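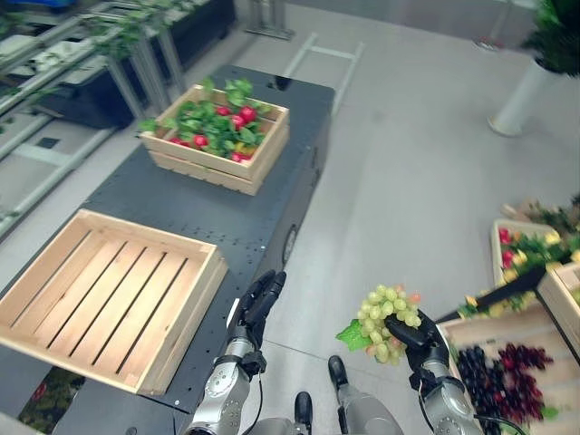 Grapes at the sorting cart during the September open day at the Dranance hall, Drestesberg.

The Drestesberg training center opened its Dranance hall to the public in September, and 86 visitors registered for the morning session. Between demonstrations, the center's head of automation answered questions on the produce handling project, which is conducted jointly with the equipment firm Fimo.

The project concerns the movement of fresh goods between crates. "Growers asked us for help with the repetitive part of packing," the head of automation said. "A box of radishes is forgiving. A bunch of grapes is a different matter, and we wanted visitors to see the harder task."

Asked why the robot has two arms, the head of automation pointed to the layout of an ordinary packing room. "Our partners do not wish to rebuild their premises. They have carts, wooden crates and a floor that people also walk on. The machine must fit in with that."

The control software, known as Dogbe, has been under development at the center for 2 years. The present series of trials comprises 100 transfers, of which 68 had been carried out before the open day. Results will be shared with member growers when the series is complete.

Several visitors raised the question of jobs. "It is a fair question and we hear it at every event," the head of automation replied. "The growers we work with have trouble filling shifts at harvest time. We will continue to discuss staffing with them openly."

The center intends to repeat the demonstration in the spring. Schools and growers' associations may apply for group visits through the front office, which is open until 4 p.m.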